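5 de novembro de 2019

Terceira semana com a célula nova no turno da manhã. Registo o que mudou desde outubro enquanto me lembro, porque no relatório para a Grasell só cabem os tempos de ciclo e as paragens, e o resto perde-se.

A célula da Akska ficou instalada ao fundo da oficina da Figueiredo, no sítio onde estava a bancada de retoque. Dois braços, um tampo de madeira, painel perfurado atrás. O programa de arrumação de ferramentas serve de ensaio antes de passarmos às peças de cliente. Foi uma decisão da Nermont, que faz a integração, e na altura achei perda de tempo. Continuo a achar em parte. Mas uma tesoura e uma chave de fendas obrigam a resolver a preensão de objectos com formas diferentes, e as peças de cliente são quase todas iguais entre si, de modo que os defeitos só apareceriam mais tarde e com mais custo.

Ontem fizemos 104 ciclos completos. Pelo registo, as falhas concentram-se em dois pontos: a aproximação a objectos finos pousados no tampo e a reposição em ganchos. O primeiro resolve-se em parte com a altura de descida, que baixei duas vezes durante a manhã. O segundo é mais difícil. O gancho cede um pouco quando a ferramenta encosta e o programa interpreta a força como contacto final. Abre a garra cedo demais. Subi o limiar e piorou; voltei ao valor anterior e acrescentei um tempo de espera. Fica lento, mas não larga.

O que me interessa mais são as pessoas. Na bancada antiga trabalhavam quatro por turno. Duas passaram para a montagem, uma para a expedição, e uma ficou comigo na célula. A que ficou comigo tem dezanove anos de casa e sabe pelo som quando um parafuso entrou torto. Esse conhecimento não está em parte nenhuma do manual. Passei a sentar-me com ela meia hora no fim do turno e a tomar notas, e na maior parte das vezes o que ela diz traduz-se em duas ou três condições no programa. Às vezes não se traduz em nada e fica no caderno.

Ela queixa-se de estar parada. Antes tinha as mãos ocupadas o turno inteiro e agora vigia, repõe, confirma no ecrã, volta a vigiar. Diz que chega a casa mais cansada do que quando levantava caixas. Medi as intervenções da semana passada: a maior parte dura menos de um minuto, com intervalos irregulares entre elas. É o pior regime possível para a atenção. Propus que a vigilância rode de duas em duas horas com a preparação de material. A chefia de turno respondeu que vai ver. Insisto no fim do mês se não houver resposta.

Os da montagem também têm razão de queixa, por outro motivo. Recebem agora os lotes a um ritmo que não escolheram. Quando a bancada era manual, bastava alguém chegar lá e pedir que abrandassem dez minutos. Agora o pedido passa por mim, ou pelo ecrã, e o ecrã só aceita valores pré-definidos. Pedi à Nermont um botão de pausa por lote do lado da montagem. Orçamentaram 809 euros com cablagem e validação. Parece-me caro para um botão, mas a validação é que pesa e nisso não discuto. O pedido seguiu hoje para compras com a minha assinatura.

Nota sobre o painel: as posições das ferramentas têm de ser respeitadas por quem lá mexe à mão. Três vezes esta semana alguém tirou um alicate e pendurou-o noutro gancho — coisa perfeitamente normal numa oficina — e o ciclo seguinte parou com o código 521. Pus uma folha colada ao armário com as posições. Preferia que o sistema verificasse o painel no arranque de cada ciclo. Está na lista de pedidos, em sétimo lugar.

As fitas adesivas ficaram fora do ensaio até nova ordem. O rolo roda no gancho quando lhe tocam e a posição de pega deixa de ser válida.

Segurança: confirmei a distância de paragem com o braço direito em velocidade reduzida. 300 milímetros, dentro do que a Akska exige para a instalação. Falta repetir com o esquerdo. Falta também refazer a marcação no chão, que já se apagou junto à passagem, e convencer as pessoas a não atalharem por ali à hora do almoço.

Amanhã começo pelas chaves de fendas pequenas. Se a altura de descida se mantiver estável durante um turno, passo o parâmetro para a versão definitiva e deixo de o ajustar à mão. Se não, volto a falar com a Nermont sobre os dedos da garra. Mandaram um segundo par, mais estreito, que ainda está na caixa em cima do meu armário. A folha de características vem só em alemão e tenho de pedir a tradução antes de os montar. 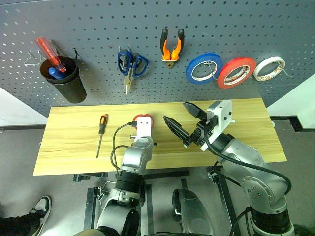
Pedir também as chaves sextavadas que faltam no conjunto de manutenção. Sem a de três milímetros não consigo trocar os dedos, e a que tenho usado é emprestada da expedição e tem de voltar para lá até ao fim da semana.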